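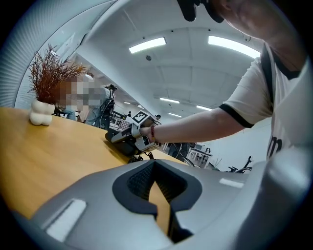
Ok so quick one because I have to be out the door by 8 and I haven't eaten.

A bunch of you asked about the dried grass after the last post. What it is, where it's from, how I stop it shedding all over everything. Answers in no order.

The vase first. Small, white, lumpy, like a bunch of balls stuck together. I love it. It came from Lultatier, the little shop in Dremside with the door that sticks, and I'd gone in for candles. It was 14 dollars. No candles were bought. My sister Frøydis (Frøydis Lindqvist these days, she'll want the new name in here) thinks it looks like a molar. She has said so every single visit.

The stems are thin, reddish brown, grassy. No idea what they're called. The label just said "mixed dried" and I threw it out anyway. If you know, comment please. I've had three different answers by email already and they can't all be right.

Shedding. Yes, they shed. Hairspray, cheap kind, outdoors, held a good arm's length away. Two light coats and let it dry in between. I did one heavy coat the first time and they went all clumpy and sad and I had to pick them apart with my fingernails in front of the TV. Took the whole evening. Don't do that.

Also – trim the ends at different lengths. I'd cut mine all the same to begin with and it looked like a paintbrush. Now they fan out and there's some actual shape to it against the wall. Pale wall helps. I tried the same bunch in the hallway at home, where it's that dark green I still haven't repainted, and it dissapeared completely.

Next thing, the table. Wood, light, sort of honey colored, and SHINY. Shinier than I wanted. The ceiling lights show up in it as long soft streaks and on a bright afternoon it's a bit much. Frøydis Nygård (other Frøydis, yes I know two, it confuses everybody) told me to go over it with a fine pad, 400 grit, and then a matte wax. I bought the pads. They are in a drawer. I keep looking at that warm grain and losing my nerve, because what if I take the shine down and the color goes with it?? If anyone's done this on a glossy table and lived, tell me what wax. She uses Wallin but the tin I found was the wrong one, for floors.

For now the rule is microfiber cloth, barely damp, then a dry one right after. With the grain. Paper towels leave lint and you see every bit of it with that much light bouncing around. I learned this wiping it down five minutes before people showed up in August, and then sat there the whole time staring at fluff.

Where the vase goes. I've had it dead center, I've had it on the windowsill, I've had it on the floor for a week when I was cross with it. Down at the end by the wall is best by a mile. Center is useless if people are going to do anything at the table. Somebody leans across, sleeve catches a stem, whole thing goes over. It's light when it's empty and the stems make it top heavy. I put a handful of aquarium gravel in the bottom and it's been fine since. Rice works too but then I worried about mice.

And I think a big room wants at least one small silly thing in it. White walls, high curved ceiling, tons of light, it's lovely but it can feel like a waiting room. I had been pricing a big floor lamp from Rekton, 203 dollars before shipping, convinced that was the fix. Then the molar vase went on the table and I stopped looking at lamps. Mostly. The tab's still open.

Things I haven't figured out yet –

How to dust dried grass. Hairdryer on cool? A makeup brush? I blew on it and sneezed.

Whether it fades. The window side might be going a bit paler then the rest but I could be imagining it.

Whether a second vase would be nice or would just be two molars.

Right, toast is burning and I can't find my other shoe. Wax recommendations in the comments please, and grass names, and if the shop in Dremside ever gets those candles back in would someone text me. The fig ones.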